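Backlash after rebuild, shim it or replace the pair?

Lurnell Small Machine Forum > Lathes > Gears and Drives

mossback413
Jul 28, 2023
I have an old Esitz bench lathe that I bought in January. The change gears are the plastic kind and two of them were chewed up when I got it. I put in a new pair and the feed is still sloppy. I can rock the leadscrew back and forth a good bit before the carriage moves. The half nuts look fine to me. Should I shim the banjo, or did I get bad gears?

tin_snips
How did you set the mesh? Most people leave too much gap. Put a strip of printer paper between the teeth, push the gears together, tighten the banjo, then roll the paper out. It should come out creased but not torn.

mossback413
I did it by feel. I'll try the paper.

oldvise
Before you do anything, take the gears off and look at the bores. On the Esitz the bore wears oval long before the teeth go. If the new gears fit loose on the studs, you can set the mesh all day and it will still knock.
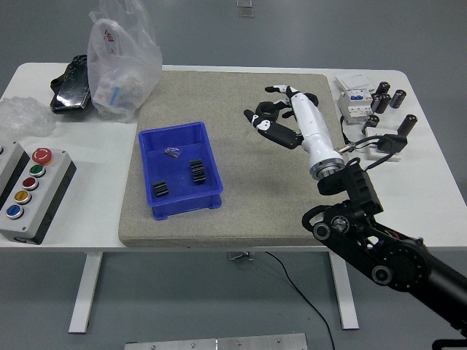

The other thing to check is the key. The original keys were soft, and the keyway on the stud gets wide at the top. I had one where the key looked good from the end and was half gone underneath. I made a new one from key stock with a file and most of the slop went away. Cost me next to nothing.

grayparts
I disagree with the paper method for plastic gears. Paper is fine for steel or cast iron. Plastic swells a little when it warms up, and if you set it tight it will whine and then strip. I leave a bit more than paper. Backlash in the gear train doesn't hurt you when threading anyway, because you're always cutting in the same direction.

tin_snips
I've run plastic on mine for 17 years with the paper method and stripped one gear, and that was a crash. If yours whine, your studs are out of line.

grayparts
Different lathe, different plastic. He should look at what his are made of before he copies either of us.

stusta_mike
Where did you buy the pair? I got a set from Stusta and one of them was the wrong pitch. It would go together but it ran rough. I sent it back and they swapped it. The Hồ ones have been good for me, but they take a while to ship.

mossback413
Stusta. The teeth look the same as the old ones, but I haven't measured.

oldvise
Count the teeth and measure the outside diameter. For a metric gear, divide the diameter by the tooth count plus two and you get the module. If the two gears don't give you the same number, there's your problem.

mossback413
OK, measured both. Same module, so the gears are right. The key is bad, though. It's worn down on one side and I can wiggle the gear on the stud by hand. I ordered some key stock and I'll set the mesh with paper after that.

grayparts
Leave it a little looser than paper.

tin_snips
Paper is fine.

oldvise
Clean the old grease out of the studs while it's apart. Mine had turned to wax.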